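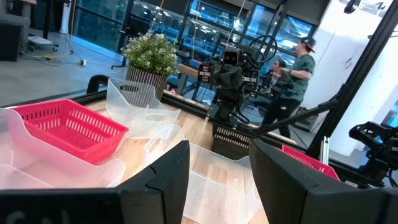 Could we please hear first what happens to our shares if Harkard sells, one member asked before the chair had even opened the meeting, and there was so much nodding along the rows that item 4 was moved to the top.

TUFA EMPLOYEE SHAREHOLDERS' GROUP
Minutes of the July meeting
Start: 5:15 p.m.
Quorum: met. The group now has 689 registered members, our highest figure yet (welcome to everyone from the Lernis newsroom who signed up this month!).

1. Harkard stake (formerly item 4)

The chair went over what has been confirmed. Harkard owns 51 percent of Tufa and has told the board it is in talks with Odico over the whole holding. No price has been given to us and no signed paper exists. Odico has cable systems and a growing streaming service but very little programming of its own, and we have the regional channels, the local sports and a really wonderful documentary library. Several people said they could see why Odico is interested.

On the question of our own shares: the shareholder agreement has a clause that lets minority holders sell on the same terms as Harkard if control changes hands. It doesn't force anyone to sell. Members have 15 working days to decide once a formal notice goes out. A member from ad sales asked if the clause covers shares still in the vesting plan. The chair thinks it does but wouldn't promise. The lawyer will be asked to put it in writing.

Long and very lively discussion followed. Points made:

Local news has to stay local. A producer reminded us that the morning show gained viewers in every county last season, and got a round of applause for it.

Being owned by a cable company could make carriage talks much easier with Odico and much harder with everyone else. Other carriers may not like paying a competitor for our channels.

The library should not be locked up on one streaming service. One member said she would love to see it on Odico's service, where people might finally find it, provided schools keep their free access.

A former Harkard employee said the last sale took far longer than anyone had been told, and that people should plan their summers anyway.

Motion: that the group write to the board asking for a seat at any meeting where the future of the newsrooms is discussed. Carried, with 2 against.

Action: the secretary to draft the letter and send it around for comments before it goes to the board.

2. Minutes of the last meeting

Approved with one correction. The Lernis transmitter lease runs to the end of next year, and we had it down as this year.

3. Lernis merger, first months

A terrific report from the Lernis side. The two newsrooms now share an assignment desk, and the joint election night was the first time both channels ran the same map and the same results feed. Reporters are enjoying having a second photographer to call on. The scheduling software is still a sore point. Shifts entered in the old Lernis system don't always show up in ours, and the evening crew has been keeping a paper copy as well. Management has said the old system will be switched off in the fall.

It was asked if the Lernis name will stay on the air under Odico. Unknown. The group feels strongly that it should, and this will go in the letter too.

4. Dividend

Nearly all members have now chosen between cash and reinvestment. Anyone who hasn't will get cash by default. Forms are at the front desk and on the staff site, under Shares.

5. Open questions from the floor

Will the pension plan move if the owner changes? To be added to the questions for the lawyer.

Can members talk to reporters from other outlets about the sale? Yes, as shareholders speaking for themselves, but please don't pass on anything from the board papers.

Could the group invite someone from Odico to come and talk to us? Everyone liked this idea. The chair will ask, and suggested we collect questions beforehand so that the evening isn't all about parking.

6. Next meeting

Same room, same time in August, or sooner if the formal notice arrives. Members will be told by e-mail.

Closed at 7:10 p.m. A good crowd stayed on to keep talking about the library.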